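Call for participants: does a tidy kitchen change how much we snack?

You have probably read that if you clear your counters, switch to smaller plates and put the cookies on a high shelf, you will eat less without trying. It gets repeated in magazines every January. We have read the studies behind it, and most of them are small, short and run on college students who knew somebody was watching. We are not convinced. We would like to find out, and for that we need people with ordinary kitchens.

The Zulley Household Habits Project is looking for 52 adults in the Nicholas and Etlow areas to keep a snack diary for 11 weeks, starting in August.

What you would do

Write down what you eat between meals, when, and where in the house you were. A line or two per entry is plenty. We don't want calorie counts and we won't ask you to weigh anything, yourself included.

Halfway through, half of the group will be asked to rearrange their kitchen following a printed guide. The other half will be asked to leave things alone. You don't get to pick. If you have strong feelings about which half you land in, please sit this one out.

There is a home visit at the start and another at the end, each under an hour. Please don't clean up for us. The last time we ran something like this, in Grollholm, several kitchens were so spotless on the first visit that the notes were close to useless.

Who can take part

You need to be over 18, do at least some of your own cooking, and expect to stay at the same address until the diary ends. Roommates and couples are welcome but only one person per household can keep a diary. We can't take people who are on a diet plan from a doctor, or who work for a food company or a diet company.

What you get

$255, paid in two parts. The second part is paid when the diary is handed in, even if it has gaps. We would much rather have an honest gap than a page filled in from memory the night before. You will not get a nutrition plan or a promise that you'll lose weight - anyone offering you that for filling in a notebook is selling something.
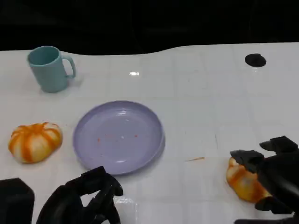
Mug and plate, with crumbs.

What happens to the diaries

Names come off before anyone reads them. We will publish the result whichever way it goes, including if it comes out as a shrug.

How to apply

Call extension 212 and ask for Kanokwan Rattanakul, or leave your name and a phone number at the Zulley front desk before 4 p.m. Questions about payment go to Bastian Wegener. Tell us who lives with you and whether you can manage both home visits. We reply to everyone, though it may take us a couple of weeks.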